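Folding clothes on the bed: tips I took home from a demonstration

Jun 4, 2023

In April I went to an open day of Drudora, a small company which teaches machines to do housework. I expected to see engines and hear difficult words. For most of the afternoon I watched how clothes are folded on a bed, very slowly, with two yellow fingers. A person guides the fingers by hand and the machine learns later from the recording. The visit was free, it lasted nearly 60 minutes, and I came home with better habits for my own laundry.

When you have only two stiff fingers, you can't be careless. You must take the cloth in the right place, and you must know where you will put it before you lift it. I think this is also good for people with ten fingers.

Use a firm surface. A soft duvet swallows the sleeves and you fold the same shirt again and again. A bamboo mat on the bed works well, and so does a thin board under a sheet.

Start with trousers. Hold the waist with one hand and the far end with the other, pull gently, and put them down straight. Then smooth from the middle to the outside.
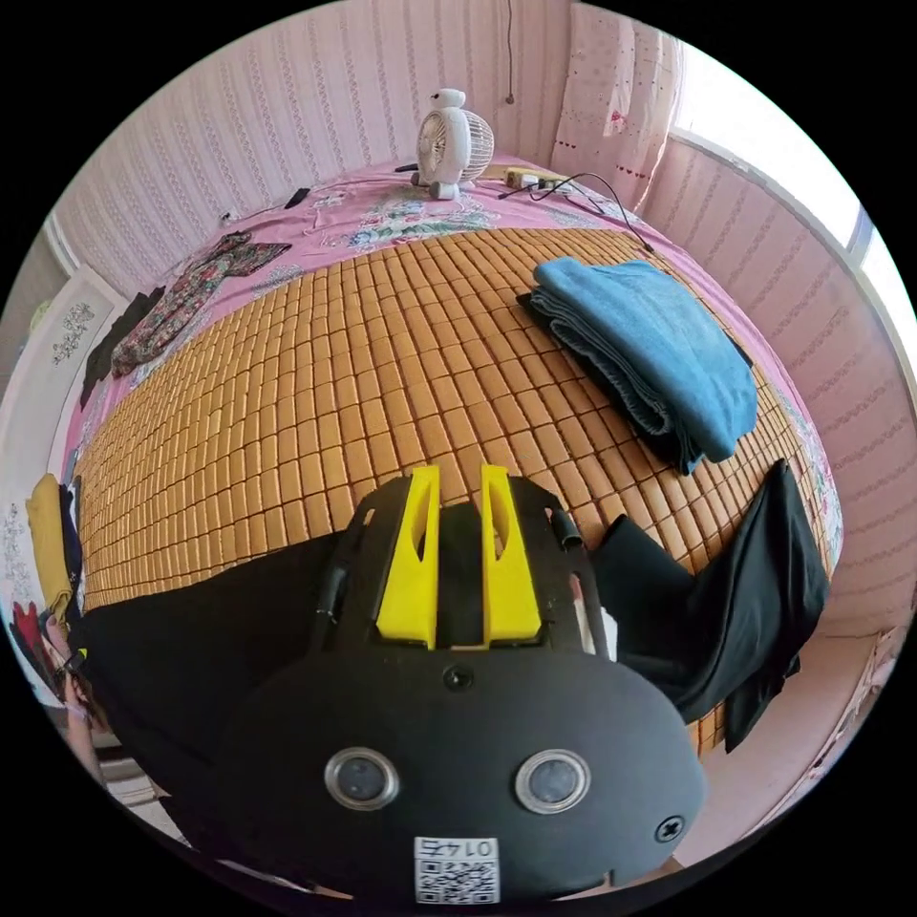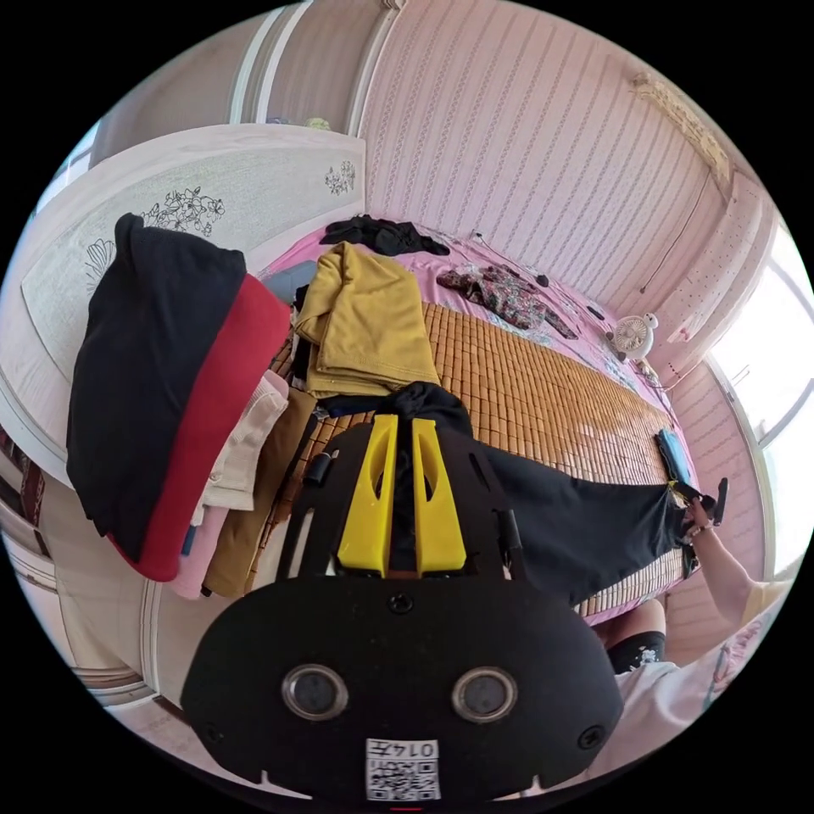
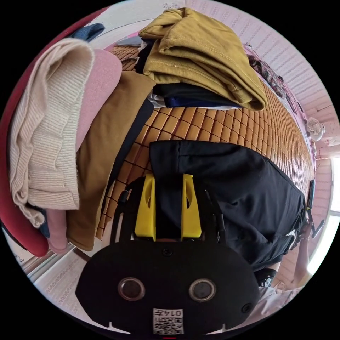 On a bed with a bamboo mat, the black clothes are worked on and the folded ones are kept close by.

Must I iron the clothes before I fold them?
Cotton shirts and linen look better if you iron them first, but knitwear, jeans and towels need only to be shaken well and smoothed with the flat hand.

Make the pile at the side, never in front of you. I used to build it in front, and my elbow pushed it over each time. Thick knitted things are better low in the pile, where they don't slide. Small things can go on top or in a basket.

Fold to the width of your shelf. At home I cut a piece of card 26 cm wide and I put it on the back of each shirt as a guide. When the shirt is folded around it, I pull the card out from the bottom. The first one became soft after a few weeks, so I now use the cover of an old Vinorik catalogue, and it is still good.

Dark clothes show every bit of dust. Wipe the mat with a slightly damp cloth and let it dry before you begin.

The people from Drudora told us that they repeat one garment 200 times before they change to another. I don't have this patience, but I did try folding all the trousers first, then all the shirts, and it goes faster than taking whatever comes from the basket.

The next open day will be in the Andoria hall. Bring your own shirt if you want to try the fingers, and not your best one.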